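How Scoring Works in Golf

Golf is a game in which the lowest score wins. A player hits a small ball from a starting area, called the tee, toward a hole in the ground marked by a flag. Every swing made at the ball counts as one stroke. The score for a hole is the number of strokes taken to get the ball into it, plus any penalty strokes.

What is par?

Each hole has a number called par. Par is the number of strokes a very good player is expected to need. Short holes are par 3, middle-length holes are par 4 and long holes are usually par 5. Par always allows two strokes for putting, the gentle rolling shots played on the short grass near the flag. On a par 3, then, one stroke is allowed to reach the green. On a par 4, two are allowed.

A full course has 18 holes. The par numbers are added together to give the par for the whole course, often 72.

The names of the scores

Scores on a single hole have their own names:

Eagle: two strokes under par
Birdie: one stroke under par
Par: the same as par
Bogey: one stroke over par
Double bogey: two strokes over par

A hole in one is a ball that goes into the hole from the tee with a single stroke. Most happen on par 3 holes, where the distance is shortest.

Stroke play and match play

In stroke play, all the strokes for the round are added up. The player with the smallest total wins. Suppose Ilari Harju and Eino Hämäläinen play a par 3 hole at the Hellstead junior course. Ilari takes 3 strokes and Eino takes 10. Eino is now 7 strokes behind, and those strokes stay on his card until the end of the round.

In match play, each hole is a separate contest. The player with fewer strokes wins the hole. If both take the same number, the hole is tied. With the scores above, Eino would lose only that one hole and would be "1 down."

A match can finish early. If a player is 5 holes ahead and only 4 are left, the other player cannot catch up. The result is written as "5 and 4," and the match ends on hole 14.

Penalty strokes

Some events add a stroke to the score. The most common are:

Hitting the ball out of bounds
Losing the ball (players have three minutes to search for it)
Taking the ball out of a pond and dropping a ball nearby

A swing that misses the ball also counts as one stroke if the player meant to hit it. A practice swing does not count.

What is a handicap?

A handicap lets players of different skill compete fairly. It is worked out from a player's past rounds. In simple terms, a player with a handicap of 14 may take 14 strokes off the total. The score before this is called the gross score. The score after it is called the net score. If Esko Keskinen goes around in 94 with a handicap of 14, his net score is 80.

Keeping the card

In stroke play, players usually swap cards, and each one writes down the other's score. The player and the marker both sign the card at the end of the round.

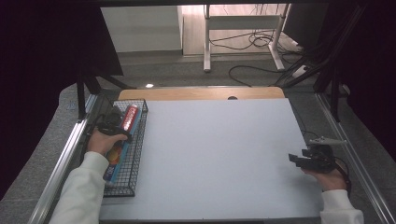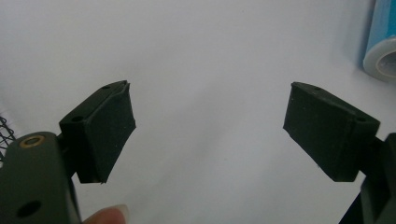

Top: a wire-mesh basket on a white board. Bottom: two dark green pads with a gap between them.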